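Why I Still Want a Paper Manual

When I moved to Sumham, I bought a heater for my small apartment. In the box I found the heater, a cable and a card with a square code on it. The card said, in 2 languages, that the full instructions were waiting for me online. It was February, I had no internet at home yet, and the battery of my phone was almost empty. I sat on the floor in my coat and thought about my father's drawer.

In that drawer my father kept every manual that ever came into our house. There was one for the radio, one for the sewing machine, and one for a car which we had sold before I was born. Most of them were translated badly. I learned my first English words from them, and for this reason I speak even today a little like a washing machine: "Do not immerse", "Retain for future use". I am fond of this language. It is polite and it does not pretend to be my friend.

My opinion is simple. Every thing that is sold for a home should come with printed instructions, and the instructions should be good enough that a tired person can follow them. I know the arguments against. Paper costs money, it weighs something, and many people throw it away without opening it. A company that sells in 40 countries must either print a thick book or many thin ones. I accept all this. But when the company saves the paper, the work does not disappear. It moves to me. I must find the page, close the window that asks for my email address, choose my country, and guess which of the model names is mine.

Then there is the question of time. The Grovness kettle I use every morning is older than some of my colleagues. Its booklet is also old and has tea on it, but I can read it. I tried to find the same booklet online, only to compare, and the address printed on the back page now sells shoes. Paper does not have this problem. If you keep it in a dry place, it stays where you put it and says the same thing every year.

Some people tell me that videos are better. For some tasks they are right, and I would not like to learn to tie a knot from a text. But I had a Hukier lamp which needed a small screw turned at the bottom, and the video for this screw began with music and a greeting. I read slowly in English – and still I would have read that sentence before the music was finished. With a video I also cannot put my finger on the line where I stopped.

For people like me, who live in a second language, the printed page has one more advantage. I can write on it. In my mother's kitchen the oven manual has notes in pencil at almost every paragraph, with her own words for "preheat" and "rack". She made this manual hers. On a screen she would have asked me each time, and I would have answered each time, and both of us would have been less happy.

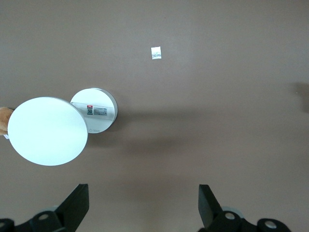 Reading Circle, Sumham Adult Learning Center

A printed label is a kind of very short manual, and I think it deserves more respect than it gets. There are round white things in every home now, and from the front many of them look like plates or lids. When one of them has a label, you can at least begin. You have a word to search for, or to read aloud to somebody on the telephone. I would like the makers to print these words larger. My eyes are 41 years old and they already complain.

I also do not like when the text is hidden under the product, so that you must turn the thing over to learn that you should never turn it over. This happened to me with a Sasaki rice cooker, on a Saturday, with the rice inside.

It is possible to do it well. The best manual I own has four pages. On the first page are the parts with their names. On the second is how to start, on the third how to clean, and on the last what to do when it does not work. There is no thank-you letter in it and no list of prizes. Somebody wrote it, and I believe somebody else then tried to use the thing with only those pages in hand, and then they corrected it. You can feel this when you read. A manual of 400 pages, where half is warnings, gives me the feeling that it was written for a judge.

So I ask for a small booklet in the box, in clear letters, and the code for those who prefer the code. Both can live together. As for the heater, I carried the card to the library the next morning and copied the instructions by hand, on the back of an envelope. The envelope is now in my own drawer, between the kettle and the rice cooker.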